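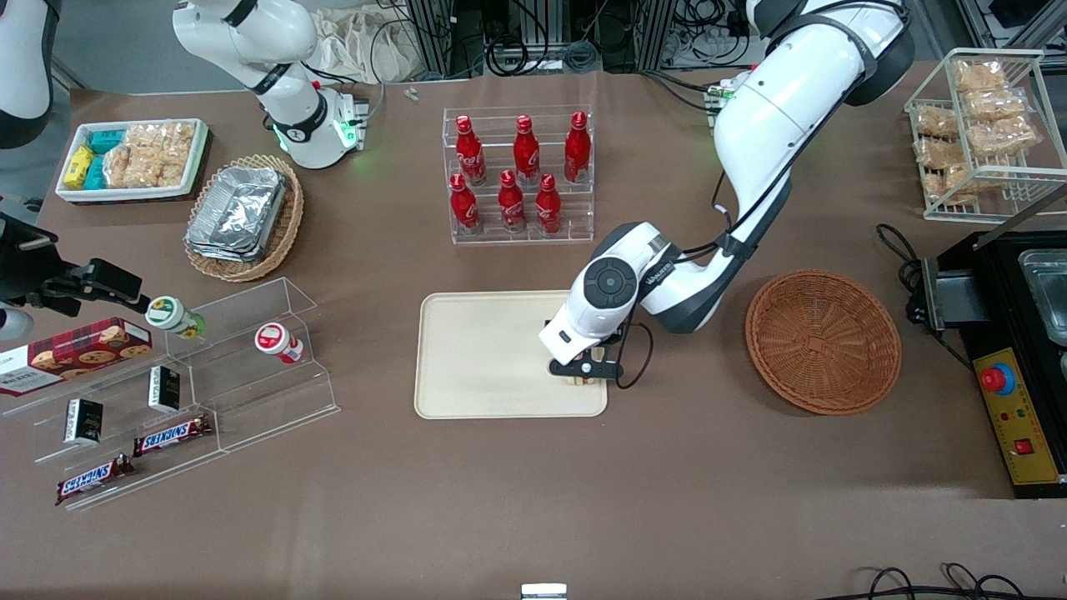
Orkeo Two-Arm Demonstration Station
Equipment for recording manipulation examples

The Orkeo station is a complete workspace for collecting teleoperated demonstrations with two robot arms. It is supplied to laboratories and product teams that train learned control policies and require a steady volume of consistent recordings.

An operator guides both arms from a separate console. Joint positions, gripper commands and camera streams are recorded against a common clock, and each attempt is saved as one episode. Episodes may be accepted, rejected or marked for review at the console before the next attempt begins.

Retail task set

The station is delivered with a retail task set developed with Plinel. Its tasks take place on a shared tabletop with packaged snacks, bottled drinks, trays, wicker baskets, a tiered bottle rack and a stepped acrylic display stand. Items differ in shape and stiffness: glossy bottles, flat boxes, jars with lids, wrapped candy bars and clear bags of crackers. The mixture is intentional. A policy trained only on rigid boxes tends to perform poorly on bags, and thin items resting against a tray call for a different approach from items that stand upright.

The set contains 29 task scripts. Each script states a starting layout, the permitted variations and the condition under which an episode is counted as complete. Layouts are changed after every 10 accepted episodes unless the customer specifies another interval.

What is supplied
Two arms with two-fingered grippers
Worktable and rear metal framing
Fixed workspace camera and mount
Operator console with recording software
Emergency stop
Props for the retail task set
Printed task scripts and layout cards

Recording capacity

A trained operator can record up to 600 episodes in a working week, depending on the length of the task. The reference collection included with the station holds 533 accepted episodes. Rejected attempts are kept in a separate folder – customers working on failure detection have asked for them.

Installation and training

Installation is carried out by Pintér staff and includes camera calibration and a safety briefing. Operator training is led by Boglárka Vincze. Customers who wish to write their own task scripts may arrange a further session with Judit Simon, who maintains the script format.

The station may be ordered with the Betstead storage cabinet for props. Replacement gripper fingers are sold in pairs.

Page last revised 16 October 2021.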